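The Bag Against the Wall

Trade fairs have a smell, and it is carpet glue. I spent two days breathing it at the Hastia exhibition center, following the humble promotional giveaway from loading dock to hotel wastebasket.

Exhibitors, I learned, no longer give things away. They "extend the conversation." At the Famonard stand the conversation was being extended by means of a stress ball in the shape of a kidney. The company sells accounting software. I asked about the kidney and was handed a second kidney.

Across the aisle, Florkar had gone the other way and hired a string trio, on the theory that people who stop walking will sooner or later be sold something. They did stop. They stood with their backs to the sales desk, eating Famonard's mints, and clapped politely at the end of each piece.

The real contest is over the tote. Whoever hands out the biggest bag early in the morning gets everyone else's brochures carried around inside their logo until closing time. Erraji, which makes shelving, ordered 216 for its first morning and had run out before the coffee cart opened. It also collected 26 business cards, two of them from people who wanted to sell it bags.
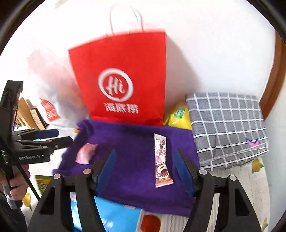 A small bag gets folded up and put inside the big one, an Erraji rep told me, and then you've paid to advertise in the dark. Next August they are going larger. Florkar is said to be considering wheels.

I still have both kidneys. One of them squeaks.

Published 5/5/19

We use cookies to improve your reading experience. By continuing to browse you accept our cookie policy. Accept | Manage settings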